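Call for Participants: Reading the Margins of Allell's Schoolroom Virgil

October 4, 2020
Posted by Ona Lūse

The Mivside Library is looking for readers to join a transcription and study group on the annotated books of the Allell collection. The work will run from this fall through the end of April, all of it online. There is no fee to take part, and a small stipend is available for those who complete a full share of the transcription.

The Allell collection came to the library as a single bequest and holds 1332 printed books, most of them Latin school texts with a smaller number in Greek and French. It was put together by several generations of one family of schoolmasters, who bought used copies, taught from them, wrote in them and passed them on. Over 46 of the books carry enough handwriting to be called heavily annotated. Until now they have been cataloged only by author, title and imprint, with the word "marginalia" in the notes field and nothing further.

The group will start with the Virgil. It is an octavo in a plain calf binding, rebacked, with the first two leaves of the Eclogues missing. The notes are thickest in Books 1, 2, 4 and 6 of the Aeneid and thin out sharply after that. At least four hands can be told apart. The earliest writes a small, upright italic and is mostly concerned with grammar. The second, which we call the Uibo hand after the name on the rear pastedown, adds cross-references to Ovid and Servius and keeps a running tally of similes. The third corrects the second. The fourth writes in English, in a looser script, and seems to have used the book for lesson planning.

We would like to know how the four relate to one another, which editions the Uibo reader had at his elbow, and whether the same hands turn up in other books of the collection. A reader who worked with us last year found what may be the third hand in a Terence and a Sallust. That needs checking by more than one pair of eyes.

What participants will do

Each participant will be assigned a run of pages, normally one book of the Aeneid or the equivalent. You will transcribe the notes from page scans, mark which hand you believe wrote each one, and record underlining, brackets, pointing hands and other signs. A second participant will then check your pages, and you will check someone else's. Disagreements are recorded with both readings. We do not force a decision when the evidence is poor.

Transcription is done in Hostora, a plain browser-based editor that runs on most computers. It does not work well on phones. A short written guide covers abbreviations, line breaks, deletions and how to handle notes lost to the binder's knife. Please read it before the first meeting, even if you have transcribed elsewhere. Our rule on expanded abbreviations differs from the one many people learned.

The group meets by video every other week for an hour. Meetings are used for problem passages, and participants are asked to send theirs in the day before. Recordings are kept for members who miss a session. Outside the meetings, plan on four hours a week. Some pages take ten minutes and some take an afternoon.

Who should apply

We have places for seven participants. You should be able to read Latin at about the level of a second-year college course. Experience with early modern handwriting is helpful and will be taken into account, but we will hold two practice sessions for people who have not done it before. No degree is required. Past groups have included graduate students, retired teachers, a bookbinder and a parish organist, and the work was good across the board.

Knowledge of Greek is useful for the second hand, which quotes Homer from time to time, usually with the accents left off. If you have Greek, please say so.

Members of the group will be credited by name in the published transcription and may use the material in their own papers and teaching. We ask only that you cite the collection and the shelfmark. The transcription will be released in full once the checking is done, with the page scans beside it.

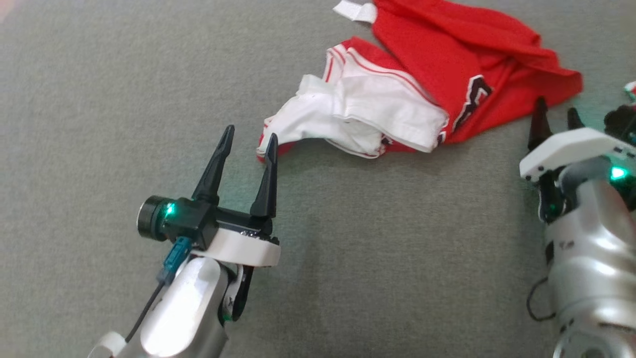

Page 2

How to apply

Send a letter of no more than one page. Tell us what Latin you have read, any experience with manuscripts or annotated books, and how many hours a week you can give. Attach a trial transcription of the sample page, which can be requested from the library's reading room desk. It is a page from Book 4 with two hands on it and one note that has been crossed out. We do not expect a perfect transcription. Mark what you cannot read with square brackets, and do not guess at proper names.

References are not needed. If you have taken part in a similar project, a line saying which one is enough.

Applicants will be told the outcome by email. Those we cannot place this time may ask to be kept on the list for the Terence, which will probably follow, though the scans for that volume are not finished and the gutter of the book is very tight.

The stipend is paid in two parts, the first when half of your assigned pages are done and the second when you have finished checking your partner's pages. Participants who would like to decline it may do so, and the money goes toward further scanning — the Greek books are next in line.

The reading room is closed to visitors for the present, so the Virgil itself cannot be seen in person. Where a scan is unclear, staff will look at the page under raking light and report back, or make a new scan at a higher setting. Please collect such requests and send them together.

Questions about the project or the sample page should go to Ona Lūse at the Mivside Library.

Last updated: October 4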